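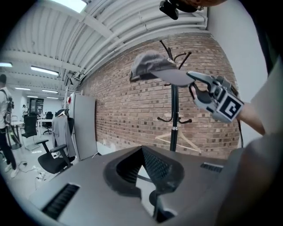

Handout 2, page 38

Good practice for hand-held gripper sessions
Brellmont short course, September 2022

Okay, this is the handout I promised, and it's mostly the stuff I kept saying out loud last time while people were trying to write it down. The cap and coat rack task is our running case again, so keep it in mind as you read. A soft thing on a rack full of hooks will find every weak spot in your habits!

Rules and standards first, quickly. There are formal safety standards for industrial robots, and you'll meet them properly in the second half of the course. What's below is house practice. It covers the part where a person is holding the gripper and doing the task by hand, and I do mark you on it.

Before you pick anything up

Read the task card all the way through. I know. But half the sessions I had to throw out in June went wrong right there, with somebody starting a "hang it up" task when the card said "take it down."

Check the square marker on the gripper. It should be flat, clean and fully stuck down, white border included. A lifted corner shifts where the software thinks the jaws are, and you won't notice until much later. Don't draw on it, don't tape over it, and please don't hold the tool by it.

Open and close the jaws a few times with nothing in them. Look at the inner pads while you do this. If one is peeling or has lint on it, swap the tool and write it on the Tangen sheet (the sheet by the tool shelf, still named after the old project, sorry).

Look at the floor. Cables are the thing I worry about most in a shared office, far more than the gripper. If you're going to step back from the rack, know what's behind you, and push any chair you might back into under a desk first. Other people will be walking through and sitting down, and they have every right to.

Gripping soft things

Take a cap by the brim. It's the stiff part, it has an edge the jaws can close on, and it leaves the crown free to go over a hook. If you pinch the crown it folds, and then you're chasing it around the pole.

Close until it holds, then stop squeezing. People clamp down as if the thing might run away, and a robot that learns from you will do the same to something that breaks.

Racks are full of other stuff - hangers, jackets, whatever got left there. Leave it alone unless the card says to clear it. A bit of clutter is fine and I actively want it, but write down what was on the rack at the start.

Keep your free hand out of the task. If you drop the cap, let it drop, end the take, mark it as a drop and start a new one. Don't delete it! The Ballis group kept only their clean takes one term and ended up with nothing useful on recovery.

How many, and how fast

A full set is 200 takes, split over as many sittings as you need. Move at the speed you'd use if a friend were handing you the cap. Slower looks careful but it teaches dawdling, and faster smears the picture.

Swap people before your wrist gets sore. I'd much prefer a short set from a comfortable person than a complete one from somebody gritting their teeth.

People in the room

Tell everyone in the space that you're recording, before you start, including anyone working at the far end. If a person says no, you move or you wait. Screens with private work on them get turned off or turned away. The consent sheet goes in the folder with the takes, same name, same day.

For next time

Read the Mudatport case in the reader and bring one rule from this handout you think is wrong or badly worded. I changed two of them after last year's group argued with me, and the bit about writing down the clutter came straight out of that.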